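**To:** Members, Borna Weavers and Dyers Exchange mailing list
**From:** Exchange Office, Brestis
**Date:** 18 February 2019
**Subject:** Re: Colorfastness labels on exchange cloth

Dear members,

The office has received several messages on the new labeling rules for cloth offered through the Exchange. The message quoted below raises most of the points made in the others, and we are answering it on the list with the writer's permission.

> The January notice says that all dyed cloth must carry a colorfastness label before it is accepted for the spring exchange. I have no objection to labels in principle. My difficulty is that the notice does not say which tests are required, how long a sample must be kept in the light, or what we should do with cloth that was dyed before the rule was announced.
>
> I have a good deal of weld-dyed cotton from last year. I kept notes on the dye bath but did not set aside any test pieces, and I would prefer not to cut into finished towels in order to make them. Members who work with plant yellows are likely to be in the same position.
>
> I would also ask whether cloth dyed with commercial powders is to be treated in the same way as cloth dyed with plants. The January notice appears to make no distinction.

We will take these points in order.

**Required tests.** Two tests are required, one for washing and one for light. For the wash test, a dyed sample is stitched to a piece of undyed white cotton and washed by hand in warm water with a mild soap. The label should state whether any color moved to the white piece. For the light test, half of a sample is covered with card and the whole is placed in a window that receives direct sun. The sample should remain there for 21 days. The label should then state whether a difference between the two halves can be seen in daylight.

The office does not require a numerical grade. Earlier drafts of the rule used a graded scale, but members reading the same sample gave different grades often enough that the figures were of little use to a buyer. The words "no change," "slight change," and "clear change" are sufficient.

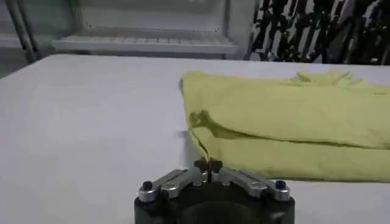 **Cloth dyed before the notice.** Finished pieces need not be cut. Where no test piece was kept, a member may use thread drawn from a hem or seam allowance, provided it came from the same dye bath. Where that is not practical, the cloth may be offered with the label "untested," followed by the name of the dye and the mordant, if known. Cloth labeled in this way will be accepted at the spring exchange. The position for the autumn exchange has not been settled, and members will be given notice of any change.

**Plant dyes and commercial dyes.** The rule applies equally to both. We recognize that many commercial dyes are sold with their own fastness ratings. Those ratings depend on the fiber, the water, and the method used, and they cannot be carried over to a finished cloth without a test. Members may add the maker's rating to the label if they wish, but it does not take the place of the two tests.

The writer also asked, in a later part of the message not reproduced here, whether iron may be used to improve the fastness of a yellow. The rule places no limit on the use of iron. Members should note that it will turn most plant yellows toward olive, and that the label must name it, as some buyers prefer to avoid it on cloth that will be washed often.

**Supply of labels.** Printed labels are available from the Brestis office in packs of 40. Each member may request 3 packs without charge. Members who attend the Admasu workshops may collect labels there instead. Handwritten labels are equally acceptable, provided that they carry the same information and are sewn or pinned to the cloth.

**Delivery of cloth.** Cloth for the spring exchange should reach the office no later than 6 weeks before the opening. Parcels sent through Erkico should be marked "Exchange, textile" on the outside, as unmarked parcels are held at the depot until claimed. Please send the completed list of contents by email on the day of posting. A copy placed inside the parcel is welcome but will not be treated as the list.

Questions on the rule may be sent to this list or to the office directly. Requests for label packs should go to the office only, and should include a full postal address.

Yours sincerely,

Exchange Office
Borna Weavers and Dyers Exchange
Brestis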